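Storirero Playroom, Brukent Street
Monthly toy and play kitchen check, with comments
Checked by: Nest Morgan
Date: 2023-09-18

Key: OK / FIX / OUT (out means off the shelves today, bagged and labelled)

Another good month, everyone! Fewer OUTs than in April, and the pretend food is in far better nick than I expected given how hard the Maddocks room kids go at it.

1. PLAY FOOD

1.1 Small pieces tried in the parts cylinder — OK
The whole drawer went through, all 79 pieces. Two berries dropped straight in and they've gone to the over-fives cupboard, where they should have been to begin with.

1.2 Long, rounded shapes (sausages, carrots, bananas, the baby corn) — FIX
My favourite category and also the one I fuss over most. A rounded end can sit in a small mouth in a way a square block won't, so please don't rely on the cylinder alone for these. Look at the end of the piece as well as the length. The baby corn is staying with the big kids until I've had a second opinion.

1.3 Bite marks, splits, flaking colour — OK
One tomato had teeth marks right through the skin (impressive work by somebody). Binned before the count, so it isn't in the figure above.

1.4 Hook-and-loop halves still firmly attached — FIX
The bread roll has lost its grip. Glue is on order from Tondari. Don't use the craft glue, it goes brittle.

2. BOWLS, CUPS AND PLATES

2.1 Rims, run a finger all the way round — OK
Do this with your eyes shut, it works a treat. You'll feel a nick long before you see one.

2.2 Cracks in see-through pieces — OK
Hold them up to the window and flex gently. The 2019 tea set is still going beautifully, I'm so pleased we paid the extra for it.

2.3 Stacked bowls dried before being put away — FIX
Three were stuck together with water between them. Dish rack overnight, please, then the shelf in the morning.

2.4 Nothing in real use mixed in with play pieces — OK
Found a proper ramekin last time. None today, hooray!

3. TABLES AND SURFACES

3.1 Wooden tabletops, splinters and lifted grain — FIX
The long edge of the low table by the sink wants a light sand. Go with the grain and wipe it down before anyone sits there. I've put masking tape over the spot for now.

3.2 Table legs and bolts — OK
Nipped up a quarter turn each. No wobble.

3.3 Spacing of play pieces on a wooden top — OK
Toys need clear space between them and should be well in from the edge if little ones are reaching up.

3.4 Cords kept off the walkways — OK
The lamp cord in the reading corner is now clipped behind the bookcase and looks very smart — thanks to whoever did it.

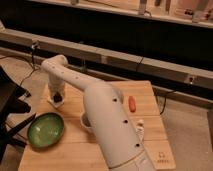
Ashraful Sikder: On 1.2, I'd go a step further and keep every sausage and carrot shape out of the under-threes basket, whatever the length. We swapped ours for flat slices at the other site and the kids didn't miss a beat, they were straight back to serving me soup. Could we also add a line for colour coming off when pieces are washed? I had orange fingers after the last scrub.

Yes to both, love it. The flat slices are lovely to handle and they wash up quicker too. I've added the colour test as 1.5, starting next month: damp white cloth, rub for 20 seconds, look for any tint.

4. STORAGE AND CLEANING

4.1 Baskets labelled by age — OK
New labels are up and they look terrific. Big thick lettering, no squinting.

4.2 Wash log filled in — FIX
Two gaps. If you washed it, initial it, even if it was only the bowls.

4.3 Old stock — OUT
The tin saucepans dating from 2000 have finally been retired. The handles were coming away at the rivets. I'll miss the racket they made.

To do before the next check: sand the low table, glue the bread roll, second opinion on the baby corn, print the new sheet with 1.5 on it.

Signed: N. Morgan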